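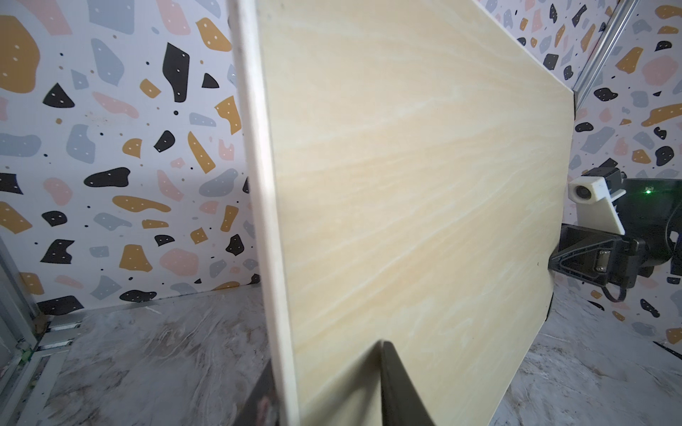

The pale board, held nearly upright.

BOARDS AGAIN

Members keep asking whether the light boards from Oltby are worth the money. I have my doubts. The grain is pretty enough, soft wavy streaks of cream and tan, and the flyer makes a great deal of it. What the flyer skips is how the thing behaves after one winter on a kitchen counter.

Behrouz Hassanpour swears by his and oils it every October. Fine, but he also owns three others and hardly cuts on this one. Dušan Krajčí says a board is a board - he still uses one his family bought in 1908, or so he tells us. I have not seen a receipt.

The price is 380 before shipping. For that I would want to know what wood it is, and the seller's answer was "quality wood." I wrote back and got the same two words again.

If you have used one daily for a year or more, bring it to the next meeting, knife marks and all. New ones can stay home.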